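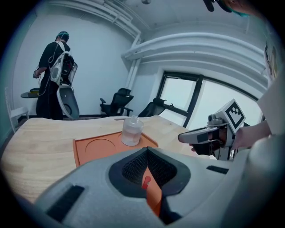
An orange tray with raised edges and a small clear bottle, on the light wooden table.

Tray Table Saturdays at Gidham: Frequently Asked Questions

What is a tray table session?
It's a morning of small, everyday table jobs, done slowly and done well! You get a tray, a few things to put on it, and a table to work at. We set out, pour, cap, wipe down, put away and start over. People laugh when I describe it, and then they stay for the whole morning.

Who runs it?
I do. I'm Aníbal Vieira, and I started these sessions in the Bastos building with one tray and a box of bottles from my own kitchen. We moved to Gidham in July and I love the light in this room.

Do I need any experience?
None at all. If you have ever carried a drink across a room, you're ready.

Why trays?
Because a tray gives every job a border! Anything that spills stays inside the raised edge (mostly), and you can lift the whole job out of the way when you need the table for something else. I use trays for everything at home now: mail, seedlings, shoe polish, the works.

Why are the trays such a bright color?
So you can find the edge without hunting for it. A clear bottle on a pale table is surprisingly easy to knock with your elbow, and on orange it shows up nicely.

How full should a bottle be for pouring practice?
Partly full, always. A bottle filled to the top glugs the second you tip it, and one that's nearly empty makes you tilt so far that your wrist gives up. Start in the middle and pour slowly. The small bottles are the most fun because you have to be gentle with them.

Where do the caps go?
In the cap dish, please, before you bring the bottle to the tray. A cap left on the table ends up on the floor, and I have crawled under enough furniture looking for them.

Can I bring my own tray?
Yes, please do! I want to see it. Anything with a raised edge is fine. My one request is no glass trays, as the room has a hard floor. If you're shopping for one, the Sukier store on the ground floor keeps a few sizes.

What about the table? Can I get it wet?
A few drops are fine, just wipe them up with a dry cloth and go along the grain. Please don't leave a damp cloth sitting there over lunch. It will leave a mark, and I will be the one sanding it out.

Can I sit down?
Of course. There are black office chairs at the back of the room, so roll one over whenever you like. Pouring is easier standing up, in my opinion, but sorting and wiping are great seated jobs.

How many people share a table?
Up to 4. With more than that, elbows become a problem.

What should I wear?
Short sleeves, or sleeves that push up and stay up. Loose cuffs catch bottle necks every time.

What does it cost?
Each morning is $50, and that covers the tray, the bottles and all the cloths you can get through.

How do I find the room?
Take the Plosar Street entrance and enter 1310 on the keypad, then follow the hallway to the end. The door will be open. Come in and pick a spot!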